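1 January 2023

Up too late, slept badly, coffee at the desk by nine. New year, same calendar.
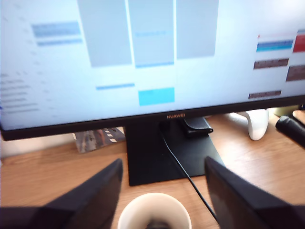

Spent most of the morning moving blocks about. Red ones are Tamdale, those dont move. Blue is mine, or was supposed to be. Dagmar wants the Gundham call pushed up a week and Zdeňka wants it pushed back, so I put it in the middle and will hear from both of them.

Still have 96 unread from December. Deleted the newsletters. Did not open the one from Kazimír – tomorrow.

Wiped the desk down, finally. Coffee ring by the keyboard is staying, I think, tried lemon and then baking soda, no luck. The wood is fine otherwise. Want to tie the cable up out of the way, looked for the velcro strips, couldn't find them. Probably in the hall drawer with everything else.

Lunch was leftover lentils. Hedvika called, long one, her mom is home again and eating. Good. Promised to go see them, then sat down and realized I have no free weekend til the end of the month. Took out the Nasr thing. They can live.

Blocked off three evenings for nothing at all. Didn't give them a name or a color. We'll see how long that lasts.

Rent, dentist, call Anastasia abuot the keys. Bed by ten – trying.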